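The gripper skeptic

Palesa Motaung has been lent a lot of grippers over the years and has sent most of them back. She buys equipment for Tasberg, which finishes window blinds and mesh panels, and her job comes down to telling salespeople that the thing they brought is very nice and she won't be taking it. When I asked to talk about the hand-held gripper trial her team has been running, she said yes on the condition that I not write it up as a success story.

"I don't have a success story," she said. "I have a spreadsheet with a lot of gray cells in it."

The idea behind the trial is simple enough. A person holds a gripper with a camera mounted on it, does the job by hand, and the recordings are used to teach an arm to do the same. Tasberg is comparing two sets of fingers. One comes from a small outfit called Mastetti, and has broad block-shaped pads. The other, from Juta, is thinner and has rubber tips. Both go on the same handle, and both are supposed to handle thin flat goods, which is all Tasberg makes.

Motaung doubts the whole premise. "Everyone shows you a gripper picking up a mug. A mug wants to be picked up. It has a handle on it! Ask them to pick up one sheet of something flat, lying on a flat table, and the room goes quiet."

I asked her what she meant by flat goods, and she pulled up some footage from the Mastetti fingers.

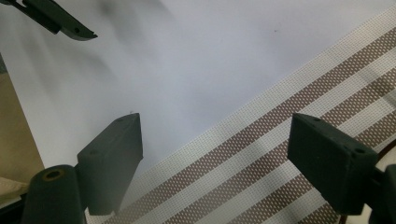

"Flat goods are the worst thing you can hand a machine," she said, "and fabric with a pattern is the worst of the flat goods." Her complaint is that a gripper needs an edge, and that suppliers assume the edge is easy to find. She pointed at the straight line where the white sheet meets the brown and white striped mesh, with the stripes running the same way as the border. "You and I see that edge right away. Now what does the software see? It sees a line, and then another line next to it, and another. Which one do I grab? Maybe it learns that. I'd like someone to prove it to me before I pay."

She is no kinder about shadows. The vendors, she says, give her numbers from rooms that were lit for the purpose, with the camera where it would do best. Her own shop has ordinary lights and a camera that goes wherever the hand goes.

Gönül Sezer, who runs the sessions, disagrees with her on nearly all of this. She is an engineer by training and has recorded 1240 attempts so far, split between the two sets of fingers. In her view the block pads are better than Motaung allows.

"Palesa looks at a pad and sees something clumsy," Sezer told me. "I look at it and see a lot of contact area. With the thin fingers you pinch a point and the sheet creases. We've had creases we couldn't get out."

She did grant that the pads are hard to get under anything. Her method, which she has been teaching to everyone who takes a turn, is to come in low with one finger and keep the other one back until there is something to close on. It takes practice. Oanh Lương, the newest person on the team, needed 200 tries before Sezer was willing to use her recordings.

"And that's my point," said Motaung, who was listening. "If a person with eyes and a brain needs 200 tries, what are we teaching the arm?"

"How to do it on try 201," said Sezer.

They have clearly had this conversation before.

What they do agree on is that the fingers matter less than the view. Each candidate came with advice about where to put the camera, and the advice didn't match. Juta wants it high and looking down at the tips. Mastetti wants it closer in. Sezer tried both with both sets and ended up with a position neither company recommends – she won't call it better, only less annoying.

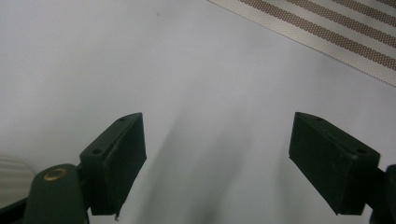

The gap between the fingers is what she cares about most when she reviews a recording. If she can't see it, she throws the attempt out. She paused on one moment where the two dark green pads stood wide apart with bare pale surface between them and only a soft gray shadow crossing it. "I like this one," she said. "Both inner faces, nothing in the way. If something came between the pads now, I'd know it." Motaung leaned in and pointed to the strip of dotted fabric up in the corner. "And the part I sell is up there, half out of view," she said. Sezer moved on to the next clip.

There is also the question of wear. The pads on the Mastetti set are scuffed, and Motaung wanted to know what that does to the grip. Sezer hasn't measured it. She thinks a rough surface may even help with mesh, and she said so carefully, as a person does who expects to be quoted back to herself in a meeting. Mastetti's reply, when they asked, was to offer a spare pair at a discount.

"I asked a question and got a price list," said Motaung.

I asked both of them whether they would buy. Sezer would take the block pads, keep the thin ones for small parts, and carry on until July before putting anything on an arm. She thinks the recordings are good and that more of them from different hands would make them better.

Motaung would wait. She had a bad time with an earlier project, which went by the name of Châu inside the company and was meant to sort panels by size. It worked in the supplier's building and it worked for the visit of the board. Then it went onto the floor and spent its days being rescued by the people it was going to relieve. She keeps the invoice in her desk drawer and got it out to show me.

"Gönül is careful, I'd trust her numbers over any brochure," she said. "But what I've got is a tool that a skilled person can use to pick up a sheet. We already had one of those. It's called a hand."

Sezer had heard that one too. She said a hand gets tired at the end of a shift, and that she would like to see Motaung do 2 full days on the panel line and then repeat the remark.

No decision has been made. The loan on the Juta fingers runs out first, and neither woman seemed very sorry about it.

Posted 21 Feb 2023

Shares: 5
Comments: 4

Nhàn Tăng
We went through the same thing with thin film. The pads were fine, the lighting killed us. Every time somebody opened the loading door the results changed. I'd want to know how many of those 1240 were thrown out before I believed anything.

Lăcrămioara Tănase
Good to read a piece where the buyer gets to talk. But I'm with Gönül on the creases. Thin fingers on woven mesh leave a mark and customers do send it back.

panelshop_dave
Did they try suction? Asking seriously. We use cups for anything flat and I don't see why you'd pinch it.

Nhàn Tăng
Suction on open mesh just pulls air through the holes. Solid sheet, sure. They seem to have both on the same table so they'd need two tools.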